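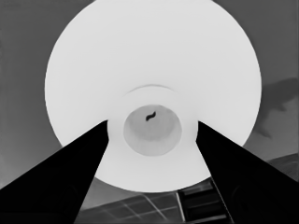

Fiction | Short Reads

The Merger Vote

The man from Gallorden said we were going to win Mimbridge with the people who hated us most.

He said it in the back of the old shoe store we had rented for headquarters, with his coat still on. It was December and the heat came up only when it felt like it. The mayor sat on the radiator. I had a doughnut in one hand and a pen in the other, and I remember I put down the pen.

"The Mostyn side," he said. "They've voted no on everything you ever put in front of them. So they're used to voting. You don't have to get them out of the house. You only have to turn them."

"Turn them," I said.

"Urszula's our doubter," the mayor told him.

I wasn't anybody's doubter. I was Urszula Domański, I had worked for the mayor for 14 years, and I had grown up on the Mostyn side, two streets from the rail yard. My mother still lived there. She had a sign in her window that said NO MERGER, and under it, in her own handwriting, NO MAYOR EITHER.

The question on the ballot was whether Mimbridge should join with Cirville and become one city. The mayor thought yes. One police chief, one school board, one snowplow contract. He also thought there would be one mayor, and he had some idea of who it would be. Last time it had lost by a hair. The council had put it back on the ballot in a special election, which people on the Mostyn side took to mean that they would be asked until they gave the right answer. I couldn't tell them they were wrong.

"What do they want?" the man from Gallorden asked me.

"They want the bus back."

"Besides the bus."

"They wanted the clinic. You closed that too," I said, to the mayor this time.

"The county closed it."

"You stood next to the county when it did."

The man from Gallorden wrote something down. Later I saw his pad, and what he'd written was "bus = respect?"

So we ran the plan. We printed flyers with a bus on them. The flyers didn't say the bus was coming back. They said "Imagine a connected Mostyn," and the bus was drawn in soft blue pencil, driving toward some trees. I carried a stack of them up my mother's street in the sleet. Doors opened, I'll give the plan that. People knew me. They asked after my knee and took the flyer and read it right in front of me, both sides.

"Is this the bus?" said a man who used to coach me in softball.

"It's about the merger."

"But is it the bus?"

"It could lead to a bus."

He gave it back to me. He was very polite about it.

My mother kept hers. She used it for a grocery list, and when I came by that night it was on the refrigerator with eggs, bleach and light bulbs written across the trees.

"They're paying that company?" she said.

"Yes."

"With what?"

I told her it was donations. She asked whose. I said I didn't handle that part, and she went on drying the same cup for a long time. 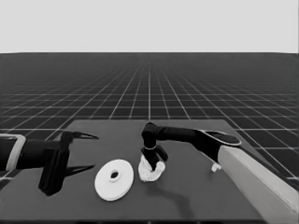 A gray tabletop and a grid running back to the horizon.

The mayor came to the Mostyn side himself the week before the vote. He spoke in the church basement, and he was good. I had forgotten how good he could be when the room was cold to him. He took off his jacket and talked about his father, who had worked in the rail yard for a while, though when I first heard the story it was a summer, and by then it had become something closer to a life. He said he had made mistakes. He said the word "listen" so often that a kid near the coffee urn started mouthing it along with him.

Then my mother stood up.

"You closed the clinic," she said.

"Ma'am, the county closed the clinic."

"And if we vote yes, it opens?"

"If we vote yes, we have a bigger seat at the table when those decisions get made."

"So no."

"So, maybe. I'd call it a strong maybe."

A few people clapped, and I still don't know for which of them. The man from Gallorden was beside me against the wall. He leaned over and whispered that this was very promising. He said anger was engagement. I asked him what it would look like if it weren't working, just so I'd know, and he said that was a great question.

On election night we had the shoe store full by eight. Cirville came in first, and Cirville was yes, as it always had been. They stood to get our reservoir. The Mimbridge hill precincts came in yes. The mayor began shaking hands. He shook mine twice.

The Mostyn side reported last. I took the call myself, in the stockroom, where there were still a few shoe boxes on the top shelf. The clerk read me the number and I asked her to read it again.

"No, 3073," she said. "You want yes?"

"Sure."

She told me yes. It was a smaller number than the one we'd had the time before, when we had spent nothing there and sent no one. We had gone up and down those streets and reminded every last person to vote, and they had.

I stood in the stockroom until the mayor came to find me. The man from Gallorden was behind him with his phone out.

"Well?" the mayor said.

I gave him the slip of paper. He read it, then passed it back over his shoulder without turning around.

"Turnout's terrific," said the man from Gallorden.

The mayor sat down on a fitting stool. Through the door somebody had started a song and the others didn't know the words. He asked me how long before we could put it on the ballot again, and I told him I'd have to look that up.

I got my coat. It was past eleven and the last bus had been gone for seven years, so I walked to my mother's. Her kitchen light was on. She'd changed the bulb.

Filed under: Fiction, Small Towns, Elections

More Short Reads
The Understudy for Alderman
What the Clerk Kept
Yard Signs
A Motion to Adjourn
Ballot Paper, Slightly Damp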